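Visit to the Skundside Shared Workshop
Report of the Erkell Makers' Association, 2024-09-23

Members of the association visited the Skundside workshop to review progress on Gurkell, a two-armed kitchen robot under development there. The build is currently being worked on in simulation, with a stone-patterned counter and ordinary groceries.

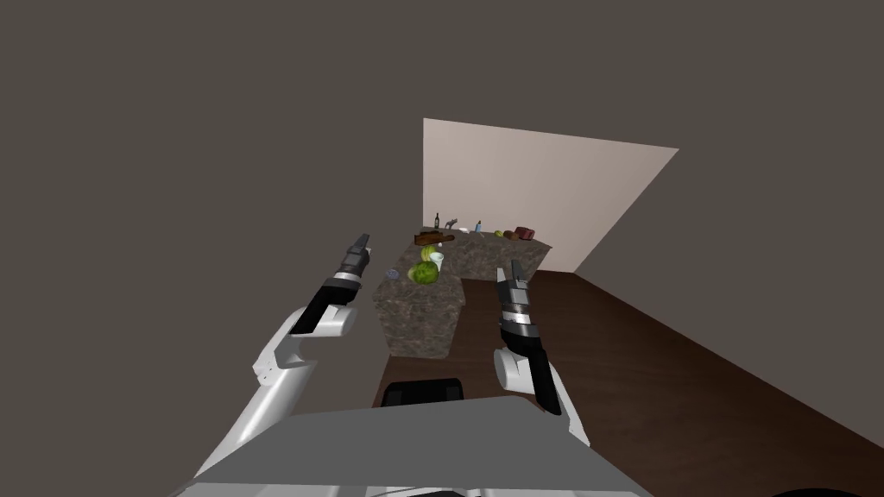

The hosts reported that the arm controls were rewritten in August. Members asked about the cost of parts, which stands at 808 dollars to date, excluding the grippers. Bench space is shared with 5 other projects.

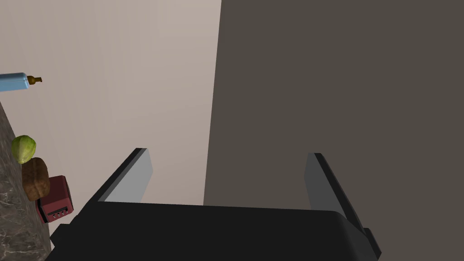
Finger spacing was discussed at length. The hosts intend to test a width of 90 millimeters before ordering parts from Vahidi. The association has offered the loan of 2 power supplies, and a written reply is expected from the workshop.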